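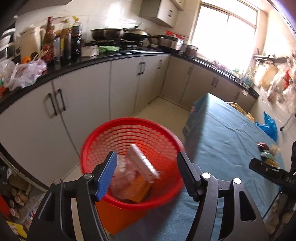 A blister pack drops into the red basket in a kitchen sorting run. The left finger of the gripper has a blue ridged pad, the right a plain black tip.

Findwood says it has cut the upkeep of its hand-held grippers to a two-minute job between runs, a claim that not everyone who uses them accepts.

The firm's new routine, brought in during October, has the operator wipe the fingers, check the pivot bolts for play and swap any pad that has lost its ridges. Pads are meant to be changed after 100 picks, whatever state they are in.

"Two minutes is what it takes on a clean bench with the right key in your hand," said Yesenia Hinojosa, who looks after the tools. "In a kitchen, on a Saturday, I've never seen it done in less than seven."

Her log shows 56 pad changes under the new routine. It does not say how many of the old pads were worn out.

Nam-gil Bang, who wrote the routine, said a fixed limit was easier to follow than asking people to judge wear by eye. He could not say where the figure of 100 had come from.

Findwood has yet to publish any results comparing the fixed limit with the old practice of changing pads when they began to slip. A spokeswoman said these would follow "in due course".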